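Small-Item Storage on a Shared Standing Desk
Student project report, Pernden course in household design
2019-02-28

This report covers a term's work on one modest question: how should a shared desk hold small things like fruit, so that a person standing at it can find them, reach them and put them back without thinking too hard? I picked the subject because I grew up in a house where the fruit bowl was always in the way of something, and I have had opinions about it ever since.

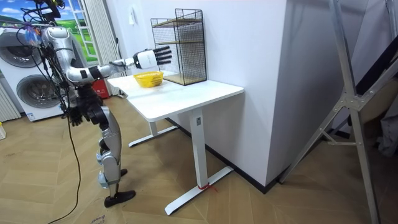
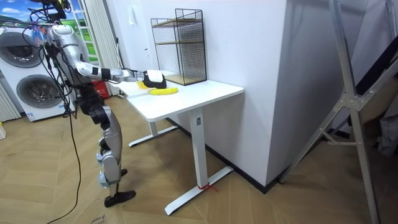
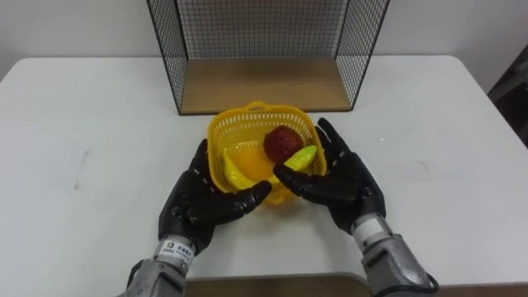
My starting point was the fruit basket, and I want to give it a fair amount of room in this report, as it taught me more than the furniture did. A basket on a desk has two jobs that pull against each other. It has to be big enough to hold a useful amount, and it has to be small enough that you don't spend the day working around it. The small yellow plastic one with the openings in its sides and the red apple in it comes down firmly on the side of small, and after a term of thinking about baskets I have come around to that side too. Yellow also stands out wonderfully well on a white desktop. The drawback is that a banana is yellow as well, and a banana lying flat on the white surface draws the eye just as strongly as the basket does. If I were choosing again for a desk that mostly holds bananas, I would try a blue basket or a green one, though I admit I would miss the cheerfulness.

The desk

A standing desk is a funny place to keep food, and my first draft plan put the fruit on a kitchen counter like everybody else's. What changed my mind was how people in our building really eat. They snack standing up, in the middle of other work, and they won't walk across a room for an apple when there is a packet of crackers within reach. So I moved the whole project to the desk and never regretted it.

The white top with rounded corners is kind to hips and sleeves. Anyone who has squeezed past a square-cornered table with a bag over one shoulder will know what I mean. A white top does show every crumb, which I first wrote down as a fault and later moved to the other column, as a crumb you can see is a crumb you wipe up.

The shelf

I spent far too long on the shelf – most of my reading and two full rewrites went into it. My early sketches had a solid box with a door, based on the Vimard pantry unit we studied in the first half of the course. It looked lovely on paper. Then I made a cardboard version and used it at home for a while, and found that a door is one more thing to open with a hand that already has a pear in it.

Black wire mesh with light wooden boards is a much better answer for this kind of storage. Air gets through, and you can look in through the grid and see whether there is anything left. With one board as the base and another at mid-height, there is a natural split between heavier things below and lighter things above. I did wonder whether a third board would be useful, but it would make each compartment too low for a basket with any sort of handle, so I let that idea go with only a little sadness.

Cost

My budget limit was 800 in course credits, and I stayed inside it mainly by giving up on custom pieces. An early quote from Menzies for a made-to-measure shelf with matching trays came to 2,496, which was a useful lesson in itself. Ready-made baskets cost next to nothing, and you can swap them when your tastes change or when someone sits on one.

Trying it at home

For my home trial I borrowed a tall table and kept fruit on it for 7 days. The first arrangement had the basket in the middle, and it drove everyone mad. Moving it toward one end, near the front edge, made life easier, but then bananas would get left beside it on the tabletop, I suppose from people in a hurry. The arrangement I liked best had the shelf at the back against the wall and the basket a short reach in front of it, with clear desk on one side for work.

I also tried 3 ways of filling the basket. Round fruit in first with long fruit on top worked well enough. Long fruit first was hopeless. Apples only was the tidiest by far, although my family got bored with it and started hiding oranges in there.

Still to do

The Itov workshop has offered me bench space in April, and I would like to use it to make a shallow tray that slides onto the mid-height board of a wire shelf like this one. I want a raised lip at the front, low enough to reach over comfortably. I still need to settle on a material, and I have to measure the gap between the boards properly before I cut anything.

Contact: Pernden student projects desk
© 2019 Pernden. All rights reserved.
Back to top

This site uses cookies to remember your reading preferences. Accept | Manage settings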